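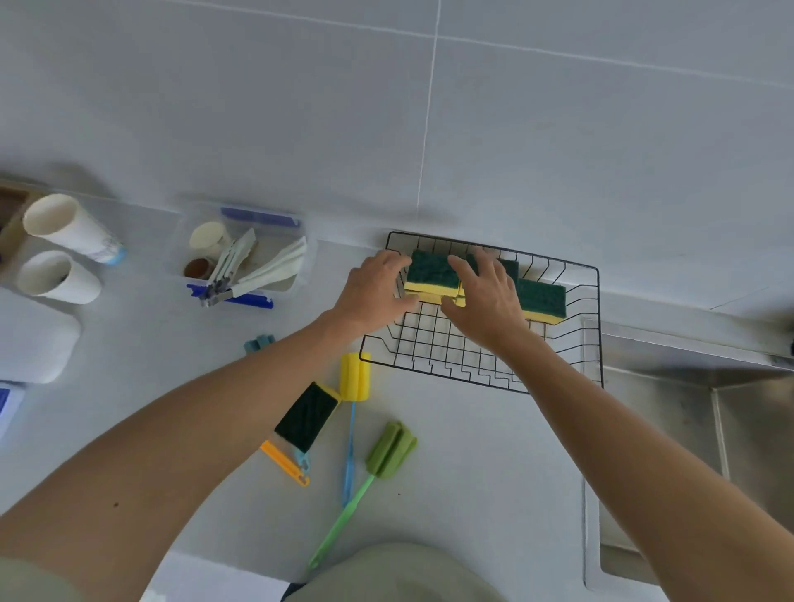
Sponges in the wire basket by the sink.

Spent most of the morning on the shop. I had 5 listings about to run out and renewed four of them. The fifth is the mustard coin purse with the crooked zipper, and I'm letting it go. It has been up since spring and got two hearts, one of them from my cousin.

Then photos. The window light was no good until after ten, so I cut felt while I waited. The new felt from Ferreira is thicker than the last batch and the petals don't curl the way I want. I may steam them. The brooches look flat otherwise.

Rukhsana Rizvi wrote to ask if I could make the blue bird garland longer, nine birds instead of six. I said yes and then had to work out a price. I always charge too little for custom orders. I went with 4 dollars a bird extra and she said fine right away, so it was probably still too little.

Theresia Reisinger put my acorn pincushion in one of her collections, next to a teapot from Plundness and some very nice linen napkins. Views went up to 792, which for me is a lot. No sales from it yet. I sent her a thank-you note and saved the napkins to my favorites - they cost more than I made in July.

Still need to order mailers. The pack of 100 is the better deal but I have nowhere to put them. Also need tags, brown thread and a new blade for the rotary cutter. Post office closes at 5 and I missed it again, so the two packages go out tomorrow.

Filed under: Shop Diary, Felt, Handmade
© Galodar Handmade | Contact | Back to top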